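Open day at Guswood, 6 March 2018

We came by bus from Zetov, Mirjana Kos and I, and arrived 20 minutes late. The coffee was already finished. 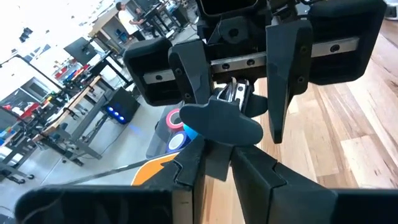 A gripper, seen from close.

Mieke Dekker led our group through the evening school. I wanted to hear about the bookbinding course – it has 13 places and starts in June.

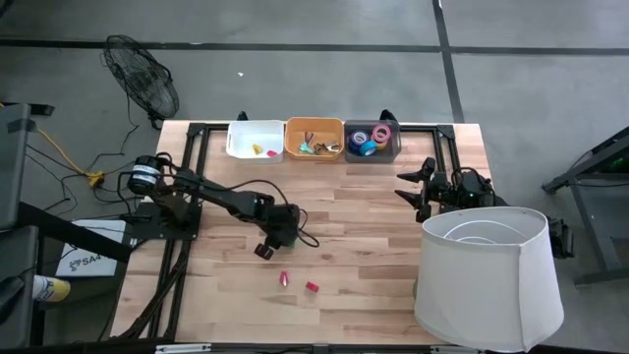

The fee includes paper and thread, but the leather you must buy yourself. Mirjana prefers the course in Hondgate, which is nearer to her. I have put my name on the list.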